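Plitico Home Linen Reuse Program
Progress Report to the Papadakis Fund
Submitted 2/7/21

Grant period covered: second reporting period
Prepared by: Christos Deligiannis, Program Manager
Reviewed by: Manolis Athanasiadis, Director of Operations

Summary

During this reporting period the program moved from setup to regular operation. The sorting room at the Mamton site opened in January and has been in use on every scheduled working day. Agreements are in place with 27 partner organizations, most of them small guesthouses, care homes and sports clubs that replace their towels and bed linen on a fixed cycle. Spending is within the approved budget. One planned activity, the repair course, has been moved to the next period with the agreement of the fund's program officer.

Collection

Collection runs on two routes. The northern route serves the guesthouses along the coast road and ends at Mamton. The southern route serves the care homes and is driven by our contractor, Fuvodis, under a service agreement signed before the grant period began. Both routes use the same reusable sacks, which carry a paper tag showing the partner's code and the type of item inside.

Partners were asked at the start of the program to launder all items before pickup. Compliance has been good among the guesthouses and uneven among the sports clubs, where there is often no laundry on the premises. Sacks found to hold unwashed items are now set aside on arrival and sent to the wash line before they are opened for sorting. This adds a day to their handling. Staff have reported that the change has made the sorting room more pleasant to work in, and we intend to keep it.

The southern route was suspended for 3 working days in January when the access road to the Mamton site was closed for drainage work. Fuvodis stored the affected sacks at its own depot at no charge to the program.

Sorting and grading

Items are graded by hand. Grade A linen is free of marks and wear and is passed on for direct reuse. Grade B linen is sound but marked, thinned or faded, and is offered to animal shelters and workshops. Grade C covers anything torn or worn through, which is cut for wiping cloths or sent for fiber recovery.

The written grading guide supplied with our original application proved too brief in practice. Two sorters looking at the same towel would often place it in different grades, most often where the fabric was in good condition and the only fault was a faint discoloration. A revised guide was issued in January. It states that a pale mark which remains after one further wash places an item in Grade B, whatever its size, and that sorters should check both faces of the cloth in daylight before deciding. The program manager reviews a small set of graded items with each sorter at the end of the week.
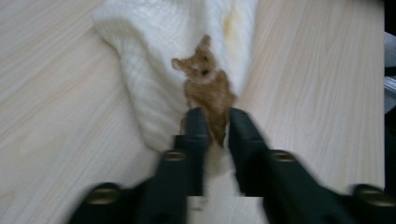 The revised guide also covers items of mixed fiber, which the earlier version left out. Cotton and polyester blends make up a growing share of what the care homes send us, and they cannot be handled by our present fiber recovery partner. For the time being these items are stored in the rear bay. We have opened talks with a second processor and will report on the outcome in the next period.

Distribution

Grade A linen has gone to housing charities and to the municipal winter shelter, which asked for bath towels and single sheets ahead of the cold weather. Almost 40 percent of the items graded in the period were suitable for direct reuse. The figure is below the level we had hoped for in the application, and we believe the main cause is that partners released their oldest stock first on joining. We expect the share to rise as they reach their normal replacement cycle, but we do not propose to change the target until a full year of records is available.

Demand for Grade B linen is higher than we can meet. Requests from animal shelters are filled in the order received. Double sheets are harder to place, and a small surplus has built up.

Staffing and training

The program employs a site lead and a team of part-time sorters, all recruited locally. One sorter left in January to take up full-time work and has been replaced. All staff have completed training in safe lifting and in the handling of soiled textiles. The repair course was put off because the instructor was not available, and the related funds remain unspent in the training line.

Finance

Spending to date is in line with the approved budget, apart from two items. Utility costs at Mamton are above forecast on account of the added wash loads. Vehicle costs are below forecast, partly as a result of the January suspension. We ask the fund to approve a transfer from the vehicle line to the utility line, as set out in the attached budget sheet. No increase in the total grant is requested.

Plans for the next period

Hold the postponed repair course and report on attendance.
Conclude talks with a processor able to accept mixed fibers.
Offer wash line access to sports clubs without laundry facilities, at a shared cost.
Clear the surplus of double sheets through a wider notice to housing charities.
Replace the paper sack tags, which tear when damp, with a sewn label.

Questions on this report may be sent to Christos Deligiannis at the Plitico office.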